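How to Test Whether a Robot Arm Can Tidy Up Yet

Picking small things up off a floor is a good first chore to test. Most people can do it without thinking, and arms still get it wrong often enough that the results tell you something. These steps use the Telley simulator, but any simulator with a gripper will do.

1. Set up the room. Load a plain floor and lay one flat mat on it. Place the pedestal close to one edge of the mat and check that the arm can reach the middle without stretching out straight.

2. Scatter the items. Mix simple blocks and bars with at least one awkward shape. Drop them close together. If you space them out neatly, the scores will look better than they should.

3. Bring the gripper down over the pile and stop before it touches anything. Check the view for shadows. An arm can throw a dark patch over the same items its camera needs to find. 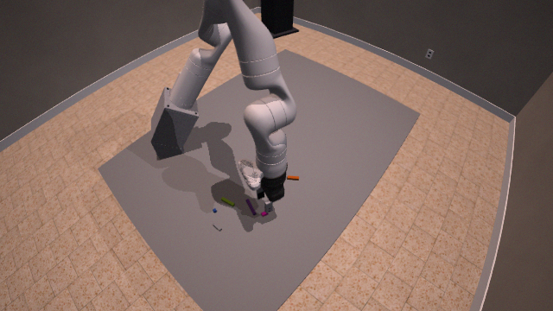

The gripper above the pile. Bars, blocks and one thin gray rod on the mat.

4. Run the job. Give the arm 11 tries per layout and change the layout each time. We stop at 300 tries for a quick check. Our longest run, on the Flovcombe settings, went to 1,712.

5. Sort the misses by cause: slipped, pushed away, or never found. In our quick check the arm cleared 241 items on the first grab. Thin items made up most of the rest, and bars lying against other bars came next.

So can it do the chore? Blocks on a flat surface, mostly yes. A real bedroom floor with socks and cables, not yet. Run the same test on real hardware before you trust any simulator score, and expect the number to drop.

Save your layouts so you can repeat them after each update.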